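Search this site
Enter keywords

Reading time: 2 minutes

Review: The Stiris Disassembly Cell at the Prarix Open Day

Prarix opened its workshop to invited reviewers in September, and the Stiris disassembly cell was the main item on the program. The cell is sold to firms that take apart used office computers for parts. Our assessment is based on one visit of three hours and a question session with the Akyol engineering staff who configured the system.

The cell works against a ribbed metal wall, with a Universal Robots pendant within reach of the operator and a gray board of slots and holders fixed to the wall. Visitors were permitted to stand close to the guard line and to ask for any step to be repeated.

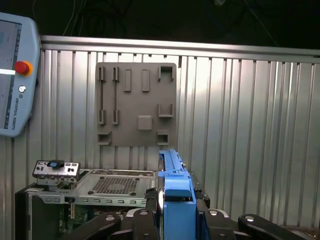 Setup and Layout

Staff stated that a new site should allow two days for installation and five for operator training. The layout is compact, and we found it easy to follow from the visitor side. The red emergency stop is on the pendant itself, where a trained operator will expect to find it. We would have welcomed a printed floor plan, as the one promised in the invitation was not available.

Handling of Drives

Drive handling received the most attention from those present. The computer is presented with its side open, and the hard drive sits in a carrier with blue side rails. The two black fingers of the gripper have to work in a narrow space close to the motherboard, and the angle of approach matters a great deal. 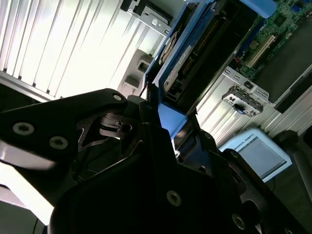

Akyol sets this angle separately for each model of computer. The current library covers 14 models, and additions are charged as a service. Buyers with a mixed stock should ask for a written quotation on this point before signing.

Assessment

The cell is well suited to a steady flow of similar machines. It compares favorably with the Zandura unit we reviewed previously, mainly in the clarity of its operator training. The documentation remains thin, and the section on maintenance should be expanded. We rate the cell suitable for purchase, subject to a site trial.

Requests for a demonstration may be sent to Prarix until 31st December.

Contact | Copyright Prarix Review Desk | Back to top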